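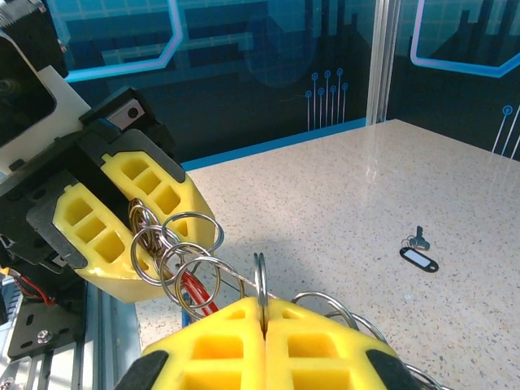 # Schlüsselringe aus Metall, Sortiment Waller: Prüfbericht der Materialstelle

Stand: 26/04/2025

Die Materialstelle Perville gibt an ihre Nutzungsbereiche jährlich 1.795 Schlüssel aus, den größten Teil davon an Ringen. Nach wiederholten Rückmeldungen über aufgebogene Ringe wurde im Frühjahr das Sortiment des Anbieters Waller beschafft und mit dem bisherigen Bestand von Khalaf verglichen. Die Ergebnisse gelten für den Einsatz in der Schlüsselverwaltung. Für Transportsicherungen und Lasten jeder Art sind Schlüsselringe ohnehin nicht zugelassen.

## Lieferung und erster Eindruck

Geliefert wurden 68 Ringe in zwei Ausführungen, silberfarben und messingfarben, in einem gemeinsamen Beutel. Eine Trennung nach Größe oder Farbe war nicht vorgenommen worden. Glatte Metallringe greifen beim Transport leicht ineinander, und das Entwirren nahm bei der Eingangskontrolle mehr Zeit in Anspruch als die eigentliche Sichtprüfung. Die Ware von Khalaf wird auf Karton gesteckt geliefert und lässt sich unmittelbar einsortieren.

Die Oberflächen glänzen gleichmäßig, Grate waren mit dem Finger nicht zu ertasten. Bei der silberfarbenen Ausführung liegen die Windungen sauber aneinander. Bei der messingfarbenen zeigten sechs Ringe einen leichten Versatz am Ende, der beim Aufschieben flacher Schlüssel stört.

## Handhabung

Der Kraftaufwand beim Öffnen ist hoch. Mit dem Daumennagel gelingt es nur bei den größeren Ringen; für die kleineren wird ein Öffner empfohlen, der nicht beiliegt. Im Gegenzug sitzt der Schlüssel sicher. Nach nahezu 10 Tagen Gebrauch am Standort Rultbridge wurde kein Ring als geweitet gemeldet, während beim Vorgängermodell bereits in der ersten Woche Ausfälle auftraten.

Werden mehrere Ringe zu einer Kette verbunden – an der Ausgabe eine gängige Praxis für Bereichsschlüssel –, so bleibt diese beweglich, verdreht sich jedoch leicht. Es sollten nicht mehr als vier Ringe aneinandergehängt werden.

## Bewertung

- Verarbeitung, silberfarben: gut
- Verarbeitung, messingfarben: befriedigend
- Haltekraft: sehr gut
- Öffnen und Wechseln: ausreichend
- Verpackung: mangelhaft

Die silberfarbene Ausführung wird zur Beschaffung freigegeben. Die messingfarbene bleibt bis zu einer Stellungnahme des Anbieters zurückgestellt. Vorhandene Ringe von Khalaf sind aufzubrauchen, sofern sie bei der Rückgabe keinen sichtbaren Spalt aufweisen. Bestellungen sind mit dem Vermerk »Ringe nach Größe getrennt« über die Materialstelle zu richten.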